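Jiltitow Garment Steamer, Tabletop Model

$121, ships free with a spare water tank

I put off stocking a steamer for years. Every one I tried at home spat on my shirts or ran dry halfway down a sleeve, and I wasn't going to sell you something I'd sworn at! Then Brovix sent over the Jiltitow and I used it all through May on everything in my closet (including a linen jacket I had pretty much given up on).

The part I love is the head. It's narrow, so it gets in behind a collar and down the blade of a tie, and the steam comes out in a soft, even cloud. Ties are where most people go wrong, by the way. Please don't iron them flat! Hold the fabric lightly, keep the steamer a couple of inches back, and let the rolled edges stay rolled. 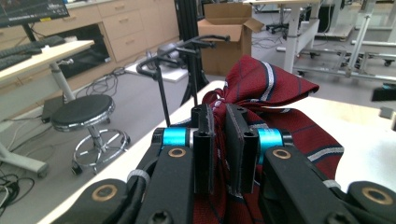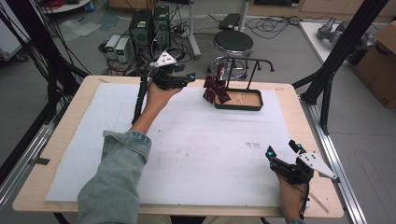

Okay, numbers. It heats up in 42 seconds and the tank gives you a good long session before a refill. The whole thing weighs 646 grams with the tank empty, so my wrist doesn't complain after a big pile of laundry. The hose is 43 inches long, plenty for working at a table but a little short if you hang things high on a door.

It comes in two colors, Dunstan gray and a cream that shows every fingerprint (I bought the cream anyway). If you have hard water, add the Hutetetti filter cartridge to your order. Mine started sputtering before I put one in, and it's been fine ever since.

Returns are open for 43 days, used or not. Just empty the tank before you box it up, please!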